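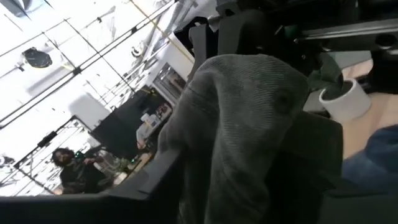 *Speaking time: nearly 2 minutes if I behave myself, longer if I stop to pass things around*

**Corduroy, and why I keep bringing it up**
Notes for the mending circle talk, Vira Maksymiv

(Wait for the chairs to settle. Say hello to the people at the back, they always think I can't see them.)

Good evening, everyone, and thank you for coming out in the cold. I promised the organizers I would talk about one fabric only tonight, and those of you who sat through my November talk on linings know what a sacrifice that is for me!

So, corduroy. Let your eye go to the upper right of the cloth on the screen, where the fine ribs are catching the light. Those ribs are called wales, and they're the reason we all love this stuff and the reason it gives us so much trouble at the sewing machine. The color is a gray-green I would happily wear every day of the week, and look how dark it goes down in the folds. (Pause here. Let them look.)

The pile on corduroy leans one way, like the fur on a cat. Stroke it down and it feels smooth, stroke it up and it drags a little. Turn a piece upside down and the color seems to change, sometimes by a whole shade. I once made my sister a skirt with the back panel running the wrong way, and she wore it to a wedding, bless her, and looked as if she'd been cut out of two different bolts. So before you cut a patch, please stroke the cloth, and put a little chalk arrow on the wrong side.

(Pass around the two Fillstead samples now, the fine wale first. Ask for them back, I lost one last time.)

Now, folding. Corduroy bunches up into these big soft humps if you let it, and it's lovely to look at, but a heavy fold that sits under a pile of other things all winter will crush the nap. My own habit is to roll it, or hang it if there's room. If it does get crushed, turn it face down on a towel, steam it from the back, and leave the iron's weight off it. Then let it cool before you move it. I know, I know, I'm impatient too.

Buttons next. There's a dark round spot near the right side of the hump that may be a button, or perhaps the mark of one, and either way it gives me an excuse. A button pulls hard on a ribbed cloth, so I like a small scrap of cotton behind it and a thread shank long enough to clear the ribs. If the old button has left its print in the pile, try the steam and a soft toothbrush, and go gently. Sometimes the print stays. Then you sew the new button right over it.

(If anyone asks about washing: inside out, cool water, shake it hard, line dry. Don't get drawn into the vinegar argument again.)

Somebody will want to know which thread I use. It's the Ostapchuk cotton, one shade darker than the cloth, as a lighter one shows between the ribs.

Right, needles out, lamps on, and find a neighbor to share scissors with. I'll come around to each table, starting by the window.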